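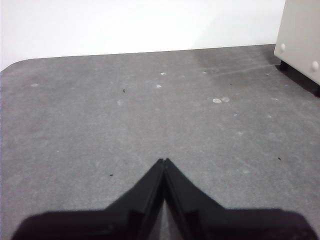

# Living beside the flying-fox camp: an interview with Mafalda Simões

Skukunville Shire opened its flying-fox management survey to residents in August. Mafalda Simões, who coordinates the Shire's urban wildlife program, spoke with the community newsletter while responses were still being read and coded. The interview has been edited for length.

The camp at Jorkov Creek has occupied the same stretch of paperbark for longer than most of the surrounding houses have stood. In a quiet winter it holds very few animals. At the most recent summer peak the Shire recorded 2,870, and complaints to the customer service desk rose accordingly.

"Most of the calls concern noise before dawn and droppings on cars and washing," Ms Simões said. "We also hear from residents who are fond of the camp and worried that it will be moved. Both groups pay rates, and both are entitled to a clear account of what the Shire can and cannot do."

Flying-foxes are protected native animals, and any attempt to disperse a camp requires approval. Ms Simões was direct about her reluctance to pursue that course.

"Dispersal is expensive and the animals choose where they go next. We could spend a full year's allocation and find the camp behind the primary school. I would want very strong evidence before recommending it to councillors."

## What the survey asked

The questionnaire was posted to every household within 400 metres of the creek and made available online to the remainder of the Shire. It contained 17 questions, including several on which measures residents would be prepared to see funded from general rates. The Shire received 570 completed forms.

Renata Pietrzak, the policy officer who drafted the questions, joined the interview for this part of the discussion. She said the wording on vegetation buffers had been revised twice after testing.

"People read 'buffer' as 'clearing', and they answered as though we proposed to remove the paperbarks," Ms Pietrzak said. "The final version states that a buffer is a strip of trimmed or replanted ground between the roost trees and the back fences. The roost trees stay."

Respondents living closest to the creek were asked separately about subsidised car covers, clothesline covers and double glazing. Ms Pietrzak declined to give results before they had been presented to councillors, though she confirmed that the free-text section had been well used. Several residents attached additional pages, and one supplied a diary of fly-out times for the whole of the previous summer.

"We have read all of it," she said. "The diary will be helpful when we decide the hours for maintenance work."

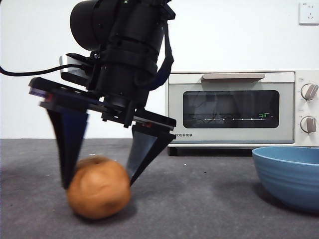
## Backyard fruit and netting

A second group of questions dealt with fruit trees. Under the Shire's present guidelines, netting must have a mesh fine enough that a finger cannot be pushed through it. Wider mesh entangles flying-foxes, possums and birds, and the local rescue group, Pridia Wildlife Care, attends such cases throughout the warmer months.

Ms Simões said compliance was better than it had been, but older netting remained in use in many gardens. The survey asked whether residents would take part in an exchange, surrendering old netting for a compliant replacement.

"I would like to see the exchange running before the stone fruit ripens," she said. "If a resident finds an animal caught in a net, the advice is unchanged. Do not touch it. Keep children and dogs away and telephone the rescue service."

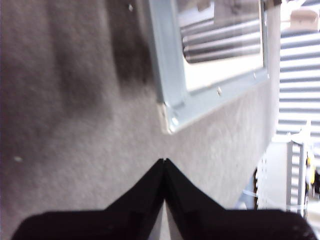

## Next steps

A summary of responses will be placed on public exhibition together with a draft camp management plan. Residents of Grecu Street, where the back fences are nearest to the roost, will be offered individual meetings with staff.

Asked whether she expected the plan to satisfy everyone, Ms Simões said she did not. "Some people want the camp gone, and the draft will not offer them that. It will offer them practical help with the effects, and a named officer to ring."

Printed copies of the draft will be held at the Skukunville library and at the Shire office. Written submissions may be lodged at either counter.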